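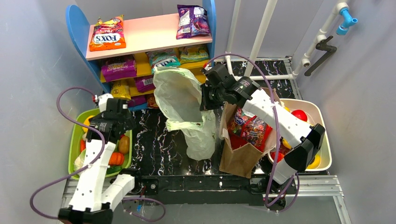 Do You Need a Shelf Just for Snacks?

I have read a lot of advice about snack storage this winter, and I believe maybe a third of it. The current favorite is the dedicated snack shelf: low, open, cheerful colors, everything in reach. Blue sides, a pink top and yellow in between is certainly cheerful. I'm less sure it's storage.

Bags don't stand up. That's my whole complaint, and every organizing site skips it. Fox's at the top, another Fox's on the middle shelf, purple bags on three different levels, and one candy bag with its name upside down. Would you find the one you wanted at 9 at night? I wouldn't. And the lowest level is so shaded that anything purple down there might as well be in the basement.

My friend Asuka Nomura swears by hers. She bought a Zidby unit for $40, gave it a week, and told me her kids "put things back now." I visited on a Wednesday and they had put back the empties.

What I will grant is the shopping bag part. She keeps a thin plastic one open in front of the shelf and packs straight from it for the park, and a pale green one like that does at least stand up with its mouth wide. Paper holds its shape better, in my opinion, but it's noisy and it hates juice.

So I tried it my way in March. I took 11 bags out of our cupboard, put them in one deep bin on their edges like file folders, labels up, and left the shelf idea alone. It cost nothing. My husband still asks where the fruit candy is, so I can't claim a miracle.

If you already own the shelf, fine, keep it. Put the small packets on top and something boxy at the bottom. I'd still like to see one that looks decent after a month with a real family, and if you've got one, the comments are open.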